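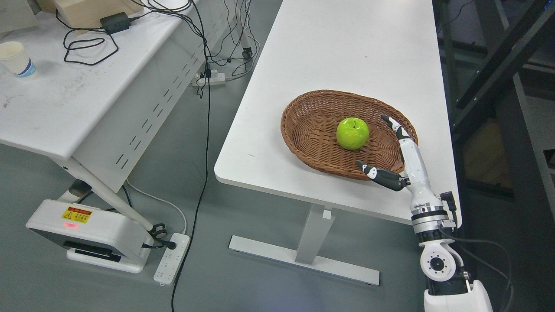 Green apple in a wicker basket

Hello all, and thank you Oldřich for such a kind note!

Oldřich Jireš wrote:
> Does anyone still make the Prirnine chutney? Mine
> never sets, and I have 9 jars to fill by June.

I do, every year, and I'm ever so fond of it. Use sharp cooking apples if you can get them, put in 200 g of sugar and let it tick over for a good long while (mine takes roughly 8 hours, on and off, with the wireless for company). Do tell us how you get on!

Warmest wishes to everybody,
Egger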